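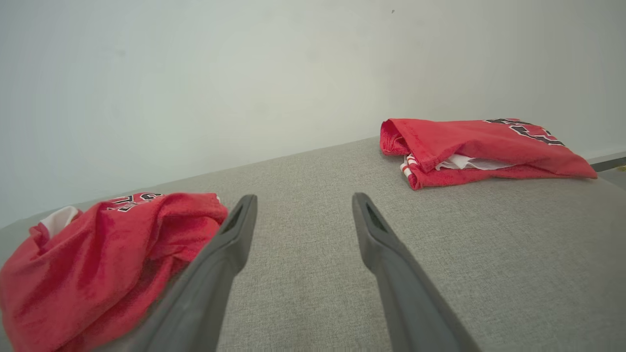
About Hesis

Hesis is an upholstery workshop in Jostcombe. We re-cover sofas, armchairs, dining chairs, window seats and benches, and we make new cushions for seating that has gone flat. Most of our work is for people's homes. The rest is for waiting rooms, small hotels, cafés and a couple of village halls.

We have been trading for 31 years, always in Jostcombe, and in our present building on Khumalo Yard for the larger part of that time. The yard is behind the old seed merchant's, through the archway. Delivery vans need to come in from the river end, as the arch is too low for them.

How the business began

Busisiwe Maluleke set up Hesis after working for a furniture maker that closed its Jostcombe factory. She had been in the cutting room and knew several customers who wanted older pieces looked after. The first workshop was a rented garage with one bench, one industrial sewing machine and a paraffin heater. She did the stripping, cutting, sewing and delivery herself, and took bookings in the evening from the phone in her hall.

The early jobs were nearly all dining chairs. Drop-in seats are quick to do and easy to carry, and a set of six would fit in the back of an estate car. Sofas came later, when there was a van and a second pair of hands to lift them.

Unathi Ngcobo joined as a trainee straight from school and is now the workshop manager. Unathi runs the day-to-day work, decides what goes on which bench and carries out most of the home visits. Busisiwe still owns the business. She does the estimates for antique and buttoned pieces, and she looks after the accounts, so a letter from Hesis will usually have her signature on it.

What we do

Full re-covering. We take off the old cover, check the padding, webbing, springs and frame, put right what needs it, and fit a new cover cut to the piece. The old cover is often used as a guide for the pattern, although after years of use it will have stretched and we allow for that.

Seat and back cushions. If the cover is sound but the seat has sunk, new foam or a feather wrap is often all that is needed. You can send us the covers on their own, by post if you like, and we will make inners to fit. Please leave the zips closed.

Loose covers. We make these for sofas and chairs with a sound fixed cover underneath. They come off for washing. We pre-wash the cloth before cutting, which adds a few days to the job but saves trouble later on.

Repairs. Split seams, broken zips, missing buttons, loose piping and worn arm fronts. We can normally match thread closely. Matching a faded cloth is harder, and we would sooner show you the nearest we have than promise something we can't do.

Window seats and benches. For these we need to visit and make a paper template. Very few window bays are square.

We don't work on leather, car seats, boats or mattresses. We stopped taking recliners with electric parts some years ago. There are firms locally that do each of these and we are happy to pass on a phone number.

Our fabrics

There are 87 cloths on the shelves in the front room at Khumalo Yard. They are mostly plain weaves, small checks and textured wools and cottons, with a smaller number of velvets. Besides these we have pattern books from several mills and can order from any of them.

The cloth we use most is our own house range, which we call Cemano. It is a hard-wearing woven fabric that we have made up for us in a short list of colours. We started the range when a mill dropped a grey that half our customers had chosen, leaving us unable to match their footstools. With Cemano we hold stock of every colour, so a chair done now can be matched to one done later. When we do have to end a colour, we keep back a length for repairs.

People often ask which colour is easiest to live with. Mid tones show the least. Very dark cloth shows dust and pet hair, and very pale cloth shows everything else. A fleck or a slub in the weave helps a good deal, whatever the colour. If you can, take two or three samples home and leave them on the seat for a week. Look at them in the morning and again under lamps, as shop lighting is no guide to how a grey or a green will look at home. 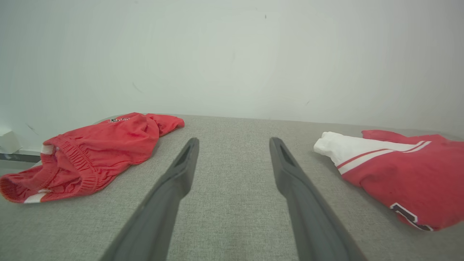

Samples are free and can be kept for as long as you need them. Larger returnable pieces, big enough to drape over an arm, are lent against a small deposit. We do ask for these back, and they go missing more than anything else we own.

All cloth we supply meets the fire safety rules for home furniture. If you want to use your own fabric, bring it in first and we will tell you whether it is suitable or whether it needs an interliner. Curtain fabric can look right and still wear through on a seat very quickly.

How a job runs

Start by sending us a photograph and the overall width of the piece. From that we can give you a price range, normally by the end of the next working day. If the range suits you, we arrange a visit or you can bring the piece in. After we have seen it you get a written price, which stays open for a month.

We take a deposit when you choose your cloth. The rest is due when the work goes back. If we open up a piece and find a broken rail or woodworm, we stop and ring you before doing anything more. The written price covers ordinary wear to webbing and padding, so you will not be asked for extra for that.

Please take off throws, loose cushions and anything else you keep on the seat before we collect, and have a feel down the sides. We keep a tin of things found inside furniture. Coins and pens are returned with the piece. Over the years there have also been two wedding rings, a set of dentures and a library card from a branch that had closed.

Waiting times depend on the season. May tends to be quiet. The weeks before Christmas are full well ahead, and anything wanted for then should be booked by the end of summer. A single armchair is in the workshop for a week or so, and a three-seater for longer. We don't collect until there is a bench free, so you keep the use of your sofa while you wait.

The workshop

There are two floors. Stripping and frame repairs are done downstairs, where the dust can be kept in one place. Cutting and sewing are upstairs in better light. The cutting table was built in the room and will have to be sawn up if we ever leave.

We still do a fair amount by hand. Buttoning, slip stitching and the edges of stuffed seats are all hand work. Straight seams and piping go through the machines. Modern sofas are mostly foam and staples and there is no sense in treating them as antiques, but we do rebuild the seat properly if the original was skimped.

Offcuts are sorted by size. Larger pieces are sold by the bag from a crate near the door. Smaller ones go to the schools in Jostcombe for textiles lessons. Clean foam trimmings are used for pet beds by a kennels up the valley. Old covers and dirty padding have to be thrown away, and disposal is included in our price.

Training

We take on one trainee at a time. It takes three years to become useful across the whole trade, and in a workshop this size a second trainee would not get enough bench time. The next place will be advertised in our window and on the news page. You don't need experience, although you do need to be able to lift one end of a sofa.

We also run evening classes from 6.30pm to 9pm during term time. Beginners make a drop-in seat in the first course and can bring a small chair of their own for the second. Tools are lent. Classes are kept small as there is only so much room between the benches.

Looking after your furniture

Every piece goes home with a card about its fabric, and the same points apply to nearly all of them. Vacuum with a soft brush once a week. Turn loose cushions when you vacuum. Keep seating out of strong sun, or draw the curtains in the middle of the day. Blot spills with a plain white cloth and don't rub.

Bright cotton clothing can lose a little dye when it is damp, and new jeans are the worst for it. Don't leave washing to air over the back or seat of a pale sofa. If colour has come off on the fabric, ring us before you put anything on it. Some shop-bought cleaners set the mark for good.
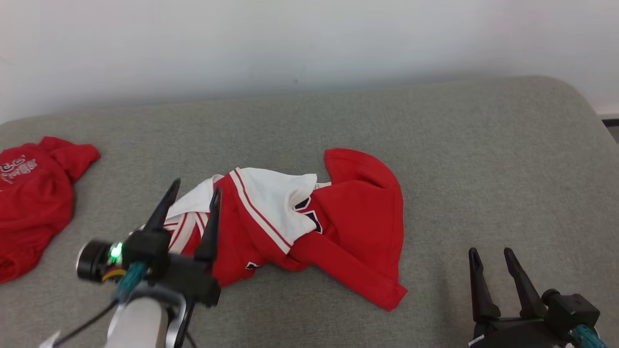 Visiting us

The front room is open from 9am to 4.30pm on weekdays. You can look through the cloths without an appointment. If you want to talk about a particular piece, please book a time so that Unathi or Busisiwe can be off the bench.

There is parking for two cars in the yard, and a pay car park across the bridge. The front room is level with the yard. The stairs to the sewing floor are steep, but there is no need for customers to go up and we can bring work down to show you.

We collect and deliver within Jostcombe and the villages along the valley at no charge. Further out there is a mileage fee, which will be on your written price. If your sofa went in through a window or had its feet taken off to get round the stairs, please mention it when you book.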